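Apr 20, 2020

Monday again, or so the calendar claims. I have decided to spend the evening finding out whether I need all this glass, and I went in expecting the answer to be no. It usually is. Everything I read lately tells people to decant their food into jars and feel calmer, and I have yet to feel calmer about a lentil.

Still, the jar with the wide neck keeps coming up for review, and tonight it got one. 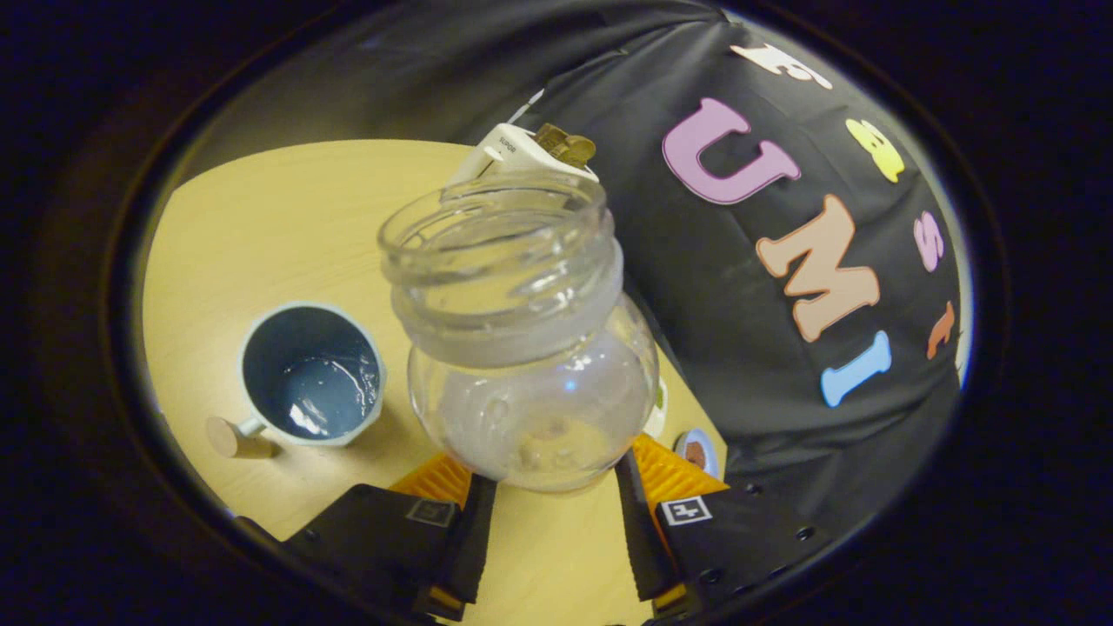 Clear all the way through, with the neck open and no lid on.

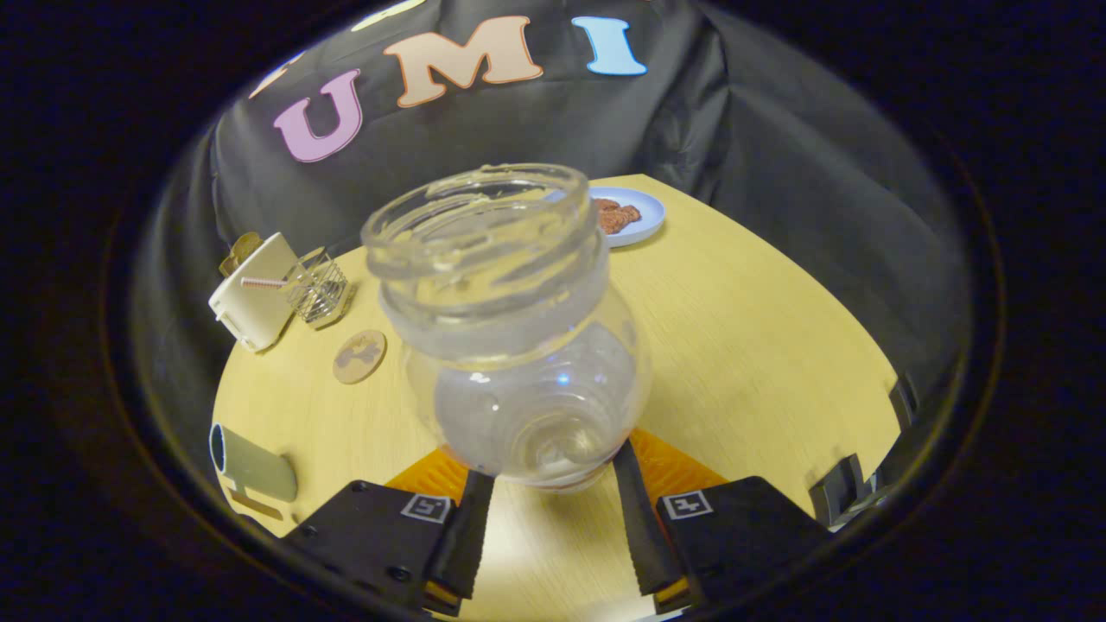
The case against the jar

Start with the shape. It has a fat round belly and a neck with threads on it, and whoever drew it was thinking about a shelf in a store and had never tried to get the last spoonful of sugar out from under the shoulder. You can put a spoon in straight and reach the middle. You can't put a spoon in straight and reach the sides. I've had it two years and I still turn it upside down and slap the bottom.

Then the lid. I bought the jar from Celteo, which sold it as a storage system. I would call it a jar. The lid that came with it went missing the first winter, and Celteo's site will sell you another one for nearly what I paid for the whole thing. I tried a lid off a Rerketti pickle jar, which looks the same size and spins around happily without ever catching. I tried it again tonight in case it had changed its mind. It had not.

The label promised 900 milliliters. I measured with the kitchen cup once, and I'm prepared to believe it if you fill it to the very rim, where no sane person fills anything.

The case for it

It washes well, I'll give it that. My hand fits through the neck, which I can't say for most of the others, and there is no corner at the bottom for old rice to hide in. It doesn't hold a smell either. I kept cumin in it for most of last year and then oats, and the oats tasted of oats.

It also looks nice on the table, and I distrust that as a reason. Plenty of things look nice on a table. The little blue plate looks nice on the table and its whole job tonight was to hold cookies, which it did without any talk of a system.

About the cookies

I should say something about them, as I've now eaten five. The recipe came off the back of a Pillai flour bag and it said soft in the middle. Mine are soft in the way a roof tile is soft. I followed it closely — I did cut the sugar a little, and I won't be told that was the trouble. The plan was to store them in the jar, and this is where the jar loses another point. They go through the neck fine one at a time. Then they land on their edges in that round belly and lean on each other, and there's a big useless space in the middle where you could have fitted more. And without a lid, what is it even for? A plate with walls.

So they stay on the plate with a dish towel over them, as my family did it for years without buying anything.

The toaster

While I was in a judging mood I looked hard at the toaster too. It's white and takes up a piece of the table I could use for rolling dough. It stays. I don't love it, but it does one thing and has never asked to be part of a set. The slot needs crumbs shaken out of it and I said I'd do that last week. I'm saying it again now.

What happens to the jar

There's a box by the door for the swap shelf in Fumidthorpe, whenever that opens again. The notice on their page says they'll start taking things back at the end of April, and I'll believe it when I see the shutter up. I put the jar in the box. Then I took it out, for the reason that it might do for the sourdough starter, which doesn't want a tight lid anyway. Everyone says the starter needs a wide neck and room to climb. Everyone says a lot about starters this spring, and mine has so far done nothing but smell like paint.

I've given it until the weekend. If the starter climbs, the jar stays and I'll take back the part about the shoulder. If it doesn't, both of them go, though I suppose the starter goes in the trash.

Need to buy: flour, if there is any. Oats. Not a lid.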